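Section 4. Setting Up the Bench

Zasley Home Chemistry Kit, Bornthorpe Edition 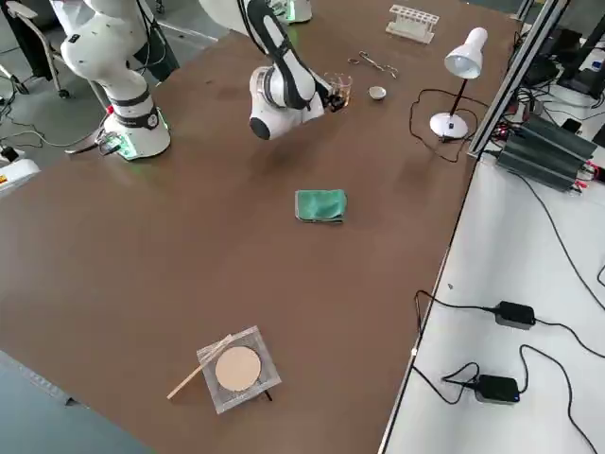

By now you have unpacked everything, lost at least one twist tie, and stuffed the packing paper back into the carton. Good. Keep the carton. If anything needs to go back to Bansal, who handle our returns, they will want it in the box it came in, and they are not sentimental about it.

This section covers the layout of the bench before any experiment begins. Allow about 14 minutes the first time. After that you will be quicker, or you will be careless, and from the outside those look much the same.

4.1 Before you start

You need a flat, steady table that does not wobble when leaned on. Brown, white, inherited, it makes no difference. A tablecloth does make a difference, and it has to come off. So does the fruit bowl.

Lay out the following:

Tripod stand
Wire gauze with ceramic center
Small glass beaker
Evaporating dish
Test tube rack
Metal tongs
Folded cloth towel
Desk lamp (not supplied)

NOTE: The burner has its own section and its own box. Leave it in there for now.

4.2 Placing the stand and gauze

1. Set the tripod where you can reach it without stretching over anything else. Every other item gets its place from this one, so put up with some fussing here.

2. Press down gently on the ring. If the tripod rocks, turn it a little and try again. If it still rocks, try another part of the table. Folded paper under one foot is not a repair. It is kindling.

3. Lay the wire gauze flat on top with the ceramic pad in the middle. The corners will stick out past the ring. They are supposed to.

4. Run a finger along the edge of the mesh, slowly. Bend any loose wire ends under with the tongs. You will find the one you missed later, with your sleeve.

CAUTION: The ceramic pad looks the same hot as it does cold. Once you have started heating things, treat it as hot until it has had a good long rest, and then pick it up with the tongs anyway.

4.3 Glass and porcelain

5. Hold the beaker up to the light and check it for chips and cracks. A chipped beaker may live a long and useful life as a pencil holder. It may not go on the gauze.

6. Put the evaporating dish well away from the table's edge. It is small, it is round, and it has ambitions.

7. Stand the test tube rack at the back of the bench. Tubes go in the holes and stay there until called for. Leaning them against the rack "just for a second" accounts for most of our spare parts business.

8. When carrying a beaker with liquid in it, keep it low over the table and move it slowly. Less liquid is better than more. A little in the bottom is plenty for every experiment in this book.

NOTE: Label anything you pour. Dark liquids in particular resemble other dark liquids, and at nine in the evening one of them will be your coffee. Coffee does not belong on the bench at all – see Section 2, which we know you skipped.

4.4 Tongs and towel

9. Lay the tongs flat, with the handles toward the hand you use. Squeeze them a few times to be sure the jaws meet. Everyone does this more often than necessary, and we have stopped asking people not to.

10. Fold the towel into a small rectangle and leave it within reach. It is for drips and for setting down cool glass. Do not use it as a pot holder or a fire blanket.

4.5 The lamp

11. Stand the lamp to one side with the shade tipped down toward your work. If you are squinting, tip it the other way.

12. Lead the cord off the table by the calmest route available. A wide loop across the bench is asking to be caught by an elbow, so gather up any slack and keep it away from the tripod.

CAUTION: Keep the lamp, plug and cord clear of liquids and heat. Dry your hands before touching the switch.

4.6 Last look

Check that the gauze is level and that nothing breakable is within a hand's width of the edge. Put on the goggles. They suit you about as well as they suit anyone.

Replacement gauzes are listed on page 54 and glassware on page 72. Both fit the older Brunden stand as well. Continue to Section 5, Lighting the Burner.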